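The case for the small greengrocer

Prestthorpe lost its last greengrocer in November. The shop had been on the main street longer than I have lived here, and it closed the way most of them do, with a handwritten sign on the door and a few weeks of half-empty shelves. The nearest place to buy a tomato is now the supermarket on the Umach road, 18 kilometres away.

I think towns should treat this as a real loss and do something about it. The usual reply is that shops come and go, and that people chose the supermarket with their feet. There is some truth in that. I drove past the greengrocer plenty of times myself with a boot full of groceries from somewhere else.

But the choice was never an even one. The council widened the road to Umach and paid for the roundabout that serves the supermarket car park. The main street got 2-hour parking and a rates rise. A small shop with one cool room and a second-hand van can't absorb that, and it has no one whose job is to write submissions.

The price argument is weaker than it sounds, too. Supermarket fruit is cheaper by the kilo in some weeks and dearer in others. It also tends to come in bags. A person living alone doesn't need a kilo and a half of apples, and what goes into the compost has been paid for along with the rest. At the greengrocer you could buy two carrots and half a cabbage, and get the bruised pears cheap for stewing.

Then there are the growers. The orchards out at Zhuravel used to sell part of each crop locally, including fruit too small or too marked for the big buyers. Without a shop in town, much of that has no obvious place to go. A roadside stall with an honesty box helps in summer, but it doesn't replace a counter that is open all year.
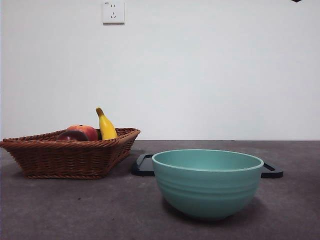
Ritine, up the valley, has handled this better. Its council owns an old bank building and lets it to a fruit and vegetable shop at a low fixed rent, on a lease of 4 years. The shop has to open on set days and buy from local growers when it can. I have heard people call this a subsidy, and it is – so is a roundabout.

Prestthorpe has at least two empty shopfronts that would suit, one of them council property. I would like to see it advertised on the same terms before it becomes another storage room for old office furniture. The rent forgone would be small beside what we spend on roads that take people out of town to shop.

It may not work. The shop at Ritine could fold when its lease is up, and ours might not last that long. I would still rather the council tried it, and I will be saying so when the draft budget goes on display.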